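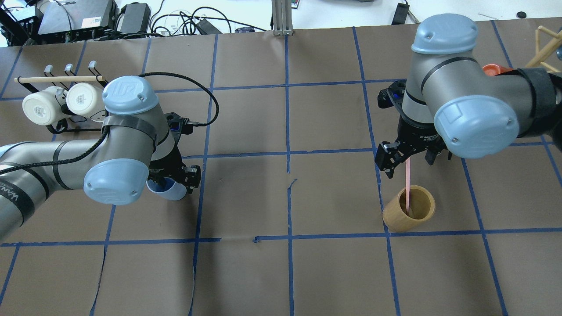 Prüfliste Doppelarmzelle Sopacua, Tischaufbau
Stand: 3. Dezember 2022
Geprüft: Decha Wattanapong
Prüfblatt 286

1. Not-Halt links und rechts ausgelöst, Quittierung nur am Bediengerät möglich: in Ordnung.

2. Kabelführung linker Arm: in Ordnung. Schlaufe hat genug Länge für Gelenk 6, kein Scheuern am Greifer. Kabelbinder nachgezogen.

3. Kabelführung rechter Arm: in Ordnung.

4. Greiferbacken: Schrauben auf Markierung, kein Spiel. Backen rechts mit Alkohol gereinigt.

5. Tischbelag und Raster: Mangel. Klebeband stellenweise eingerissen, am linken Rand löst es sich. Papier wellt sich leicht. Bis zum Tausch keine Fahrten unter 7 mm über dem Tisch.

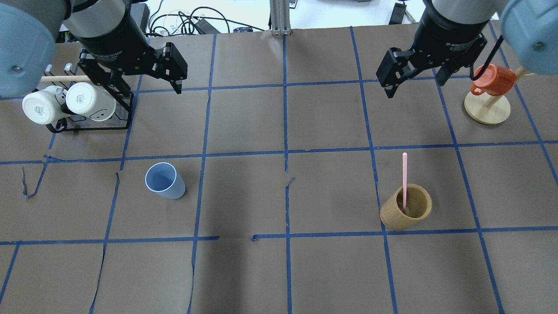

Anmerkung Lleucu Howells: Bitte das Band nicht überkleben. Beim letzten Mal lagen zwei Schichten übereinander und die Höhe stimmte an den Kreuzungen nicht mehr. Papier komplett neu, dann Raster mit der Schablone von Hilano.

Übernommen. Neues Papier ist unter Auftrag 814 bestellt.

6. Grundstellung: beide Arme fahren an, Abweichung rechts nahezu 2 mm. Noch zulässig, nach dem Papiertausch erneut messen.

7. Ablagen am hinteren Tischrand: Standfestigkeit von Hand geprüft, in Ordnung.
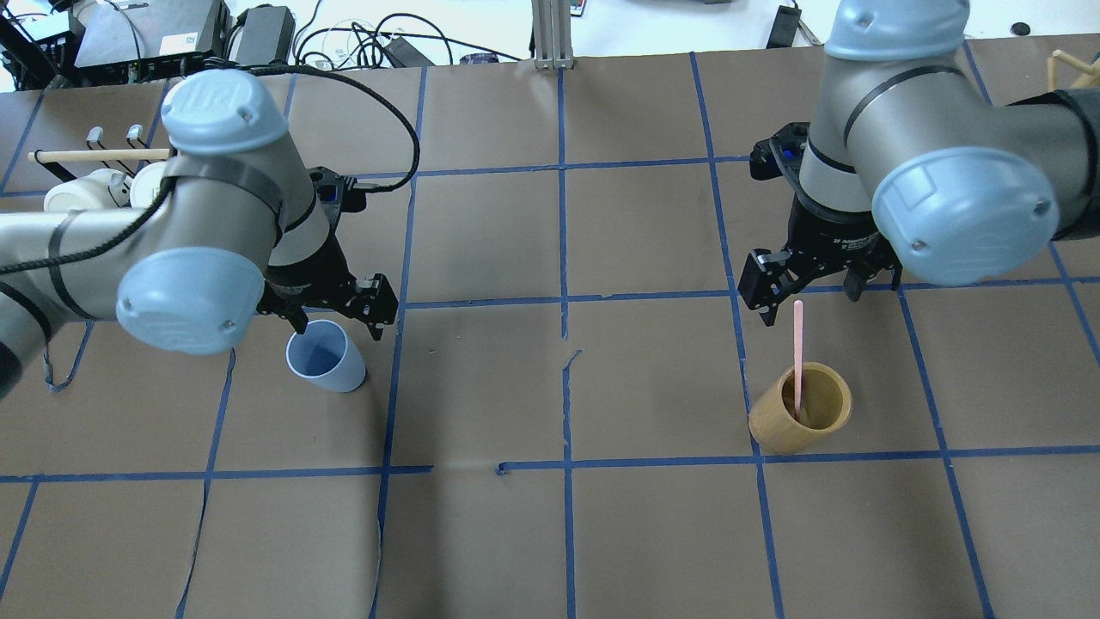 8. Hintere Bodenfläche: Mangel. Leitungen liegen ungeordnet, Netzteil ohne Befestigung. Leitungen bündeln, Netzteil am Profil anschrauben. Zuständig: Ynyr Wynne.

9. Schutzabstand zum Bedienplatz: in Ordnung.

Freigabe: eingeschränkt, nur reduzierte Geschwindigkeit, bis Punkt 5 und 8 erledigt sind. Nächste volle Prüfung im April.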